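Small gear fits the shaft but binds once the washer plate goes on?

jandus_garage
I'm putting together the little gear set from the Gesell kit (the one with 21 parts) and I'm stuck on the small steel gear. It slides onto its pin just fine by hand, but as soon as I add the big flat white plate and tighten things up, the whole stack gets stiff. Loosen the nut and it spins again. I've had it apart four times tonight and my patience is going. Is the gear bad or is it me?

Leonilde Vieira
Probably neither! I had the same trouble with mine in July. Check the hole in the middle of the gear for a tiny burr, right at the edge where the tool came out. Run a fingernail around it, both sides. If it catches, a couple of light turns with a deburring tool or some fine paper wrapped around a pencil will clear it. Wipe everything afterward, grit in there is worse than the burr.

Then look at the plate. It has to lie dead flat, so set it down on something flat and press around the rim. If it rocks, it's bent and it'll pinch the gear once you tighten the nut. And please work on a dark mat, small steel parts vanish on a white table and I've spent whole evenings on my knees looking for one.

warumov97
what she said. also dont crank the nut so hard, snug and then back it off a hair. mine had 17 teeth on the small one in the old kit, no idea if they changed it

jiang_bench
Mine was the spacer, I'd left it in the bag. Took me nearly 100 minutes to notice. Count what's left in the bag before you start filing anything.

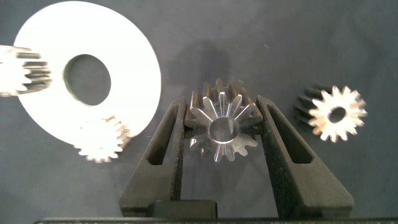
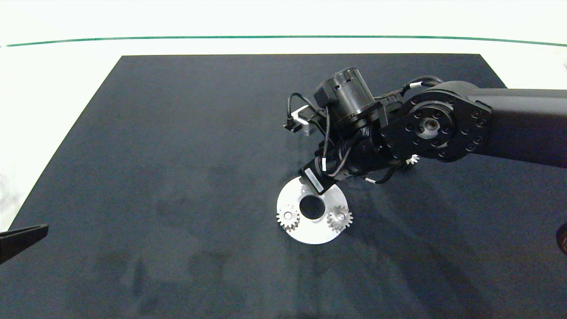
Small Mechanisms Club, Beginners' Help Desk

jandus_garage
Burr on the back side, found it with my fingernail like Leonilde said. Spacer was in already. Going to sand it tomorrow after breakfast and try the nut a bit looser, thanks all!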